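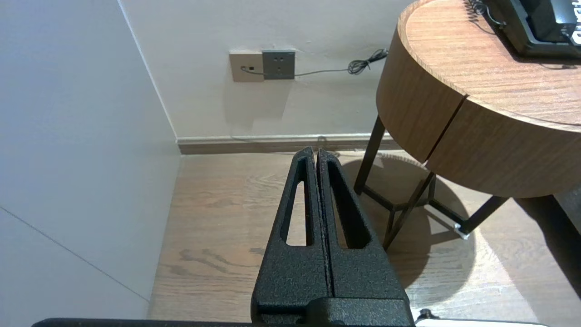

Johanna Plattner has slept in 65 hotels for work and judges them all by the bedside table. The bed, she says, is marketing.

At the Viswood the table is round, wooden and wedged into its corner like a guest avoiding a wedding dance. It holds a remote and a telephone with a coiled cord, a device she last used in 2000 — to complain about a telephone.
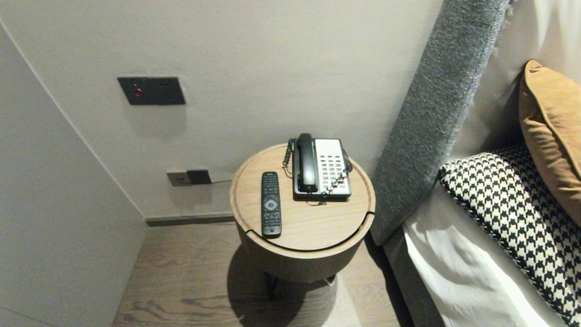
## The Corner Office

"People want somewhere to put a glass," says designer Ifeanyi Balogun. He has drawn 50 such tables and owns none.

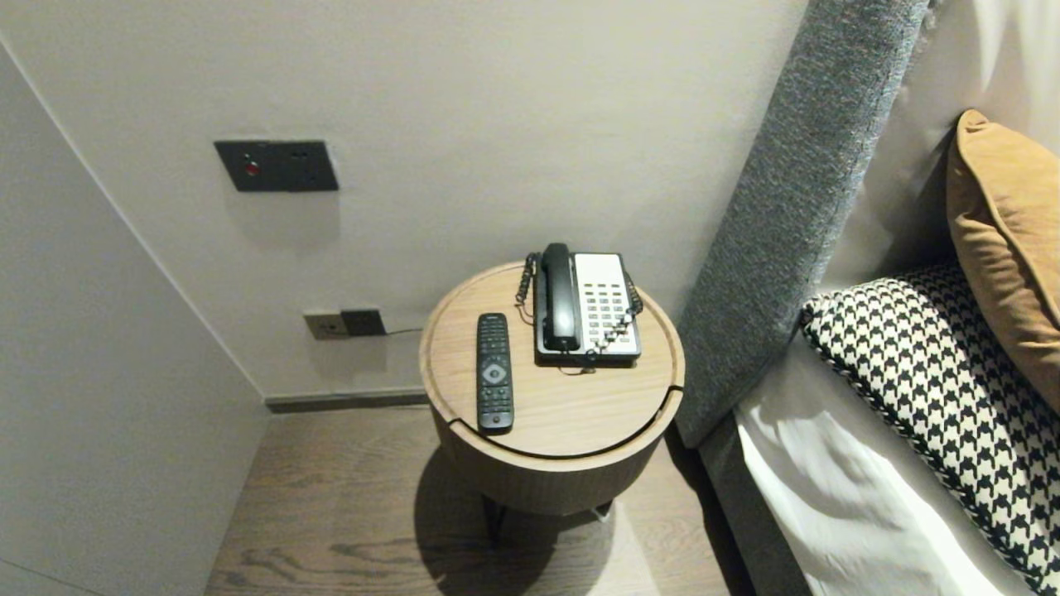
*Remote to the left, phone to the right.*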